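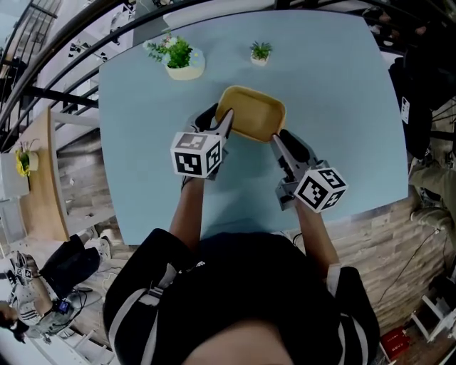 Gwilym Edwards thinks the crumb problem is the flour, and that I should quit blaming the oven. Says the Botari bag has been sitting open since last month and went weak on us. Maybe. He wants a side by side before I touch the temperature again.

February, rye trials cont. Start 7 am

Batch A – Botari whole rye, 900 g, water 600. Starter from the Udum jar, fed last night, smelled right, a little sharp. Dough slack from the beginning. Wouldn't hold a shape, scraped it into the tin and gave up on looks.

Batch B – Gelomano rye, same weights, same starter. Drank the water much faster. Had to wet my hands twice to get it off the bowl. Nicer to handle, smoother top.

Both on the shelf over the radiator. A was up to the rim well before B, then got pinholes all over the top. Should of baked it right then. Was on the phone with Price about the delivery and lost track.

Baked together, lids on, lids off for the last part. A sank in the middle. B fine, small crack down one side.

Cut at 2 pm, too early, I know. A gummy in the bottom third, same as last week. B a bit tacky but it slices. Flavor better in A though!! more sour, almost malty. Annoying.

So Gwilym could be right, or I just overproofed A. Can't tell from one bake. Next: repeat A with a fresh bag, less water, and set the timer this time. Ask Price if they can get smaler bags. Udum jar needs feeding tonight – whoever is last out.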